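April, bench notebook, bowl and mat station
Started 9:40, coffee machine still in its descaling cycle, so read the first few lines with that in mind.

Running total on the bowl work is 2,402 attempts, 252 of them this month. Today is more of the same: dry goods, white bowl, gray mat, brown cloth, both arms. Dristura wants to know by the end of the month whether the portioning bench at Marulanda can go over to this, and if so which half of it.

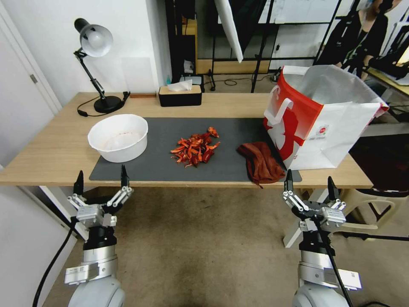
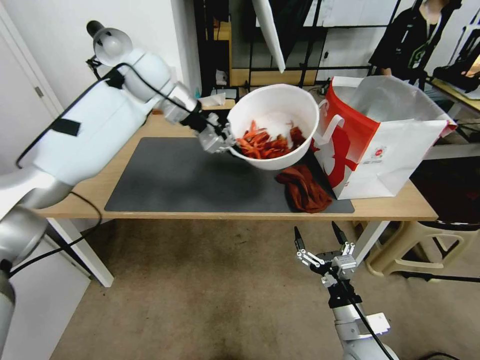 Pouring first. Dried chilies are a bad material to pour and a good one to test with, for the same reason. They hook onto each other, so you tip and nothing moves, you tip further and nothing moves, and then the whole tangle leaves at once. Every person at the Marulanda bench handles this with a little shake of the wrist that they will swear they don't do. I watched for a morning. They all do it. Roxana Alvarado has been there longest and does it twice, small then smaller, while talking to somebody behind her.

Tried adding a shake to the tilt in Clukard. The first version was timid. The second was how you'd treat a ketchup bottle. Left it in between and moved on. TODO: stop tuning by mood, write the values down. (Values are on the yellow pad. Copy them over.)

11:15. Cloth wipe. Same complaint as last week, the cloth bunches and the arm goes back and forth over the mat with great conviction, wiping mostly with its own fingers. A person would flatten the cloth first. I've put "flatten cloth" down as its own step, which makes the task list longer and the cycle time worse, and Druklow will now schedule it as if it were a job somebody has. Somebody does have it. It's just never been on a form before.

That keeps happening. The process sheet Dristura sent over has four steps for portioning. Our list is at 32 and I'm still finding things. Pick out stems. Turn the bowl when the light is bad. Check the bottom for bits left from the last lot. Tell the next shift that this bag is dustier than yesterday's. All of it was being done by people whose sheet says "fill, weigh, close, pass on." When the bench gets quoted, the quote is for four steps. I've said so in two meetings and will say it in a third, probably with the list printed in a larger font.

Lunch. Coffee machine has finished descaling and now wants a filter.

1:30. Call with Roxana. Notes more or less as she said them:
- The wrists. Two on her shift have had trouble, and they'd be happy to never tip a bowl again. Start there.
- The dust. Same.
- The sorting she would keep. It's the part where they talk, and also the part where they catch bad lots.
- Who clears a jam? If it's them, it should be in the job grade. If it's a technician, what do they do while they wait for one?
- Will the arms be slower than Pilar's old team? Told her yes, at present. Long pleased silence.

The jam question is the good one and I had no answer. In the plan the operator "supervises two cells." I asked Dristura what supervising consists of and got a slide with an eye on it. My guess from sitting here: long stretches of nothing, then something stupid that has to be fixed fast with your hands in an awkward spot. I do that all day and I get a chair and a notebook for it.

Proposal for the write-up: arms take the tipping, in 500 g lots, people keep sorting and final check. Jam clearing gets its own line, with training and pay attached, before anyone signs. Dristura will say the pay part is outside our scope. Put it in anyway and let them take it out themselves.

3:50. Open items:
- copy shake values off the yellow pad
- repeat the wipe with the cloth laid flat at the start, so we know what the bunching costs
- ask Druklow support why a paused cell counts as staffed
- send Roxana the long list and ask what's missing
- water filter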